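A pamphlet with a price on it

Jayson Ambrosio sent me a dealer's listing in August and asked if $2,080 was fair for a 22-page regimental pamphlet. The seller, Talturthorpe, calls it "rare, privately issued by the colonel himself." I have my doubts.

Colonels printed these things to win arguments. This one blames two other officers and a late supply train for everything, and the listing repeats his version as though it were settled. It also says only four copies are known. Known to whom? I wrote to ask and got a polite note with no answer in it.

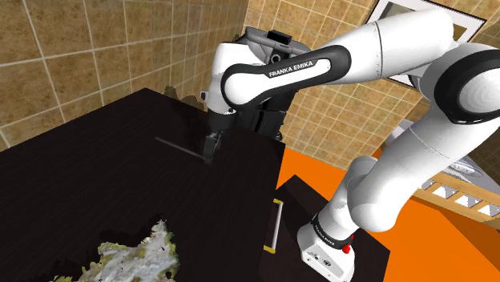
Robot arm over a dark counter, rendered.

Blair Mackay compared the seller's scans with a copy she owns and found 14 differences in spelling and spacing. She thinks that means two printings. I think it could mean a tired typesetter fixing mistakes partway through — hers and the dealer's could be from the same week. Neither of us can prove it from scans.

The inscription bothers me more. "From the author" is written in a hand that looks nothing like the signature on the colonel's pension letter. 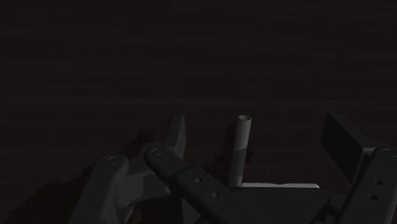

What I told Jayson

Offer half, and ask for the inscription to be left off the invoice. He hasn't made up his mind.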